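Clernance tightens its rules for logging gripper trials

Clernance, the test lab that runs bench trials for small robot arms, put a revised practice sheet into use in January. It covers how a grasp is set up, recorded and scored. The lab's test lead, who asked to be identified by role only, went through the changes on a Tuesday morning between runs.

The old sheet left too much to the operator, the lead said. "Two people would run the same block on the same arm and score it differently. One called it a grasp when the fingers touched. The other waited for the lift."

Under the new text, contact and lift are separate entries. A trial with contact on both sides and no lift is logged as a partial. Of 1,672 older trials reviewed before the rewrite, 408 could not be assigned to either category from the notes and were withdrawn from the lab's reference set.

"That was an unpleasant number," the lead said. "We could have guessed at them. The rule now is that you don't guess."

The sheet also fixes the order of work. Finger pads and visible screws are checked before each session, the work surface is cleared, and the wrist camera is started before the arm moves. Sessions stop at 102 trials, at which point the check is repeated. The limit was first set at 99, but the Skekura scheduling software groups trials in sixes and kept leaving an unfinished group.

Test objects are kept plain. Single-color blocks are preferred for baseline work – printed surfaces are allowed only in a separate series.
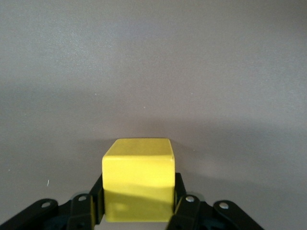 A yellow block between the gripper fingers, seen from the wrist camera.

The lead was less settled on sharing results. Bouazza, a partner lab, scores from an outside camera and accepts the wrist view only as backup. Clernance does the reverse. "From the wrist you see the fingers well and the room badly," the lead said. "For contact, I'll take that trade. For lift height I wouldn't."

A joint annex on camera placement is being drafted under the Billum project. Until it is adopted, each lab marks its files with the view used for scoring, and files without that mark are returned to the sender.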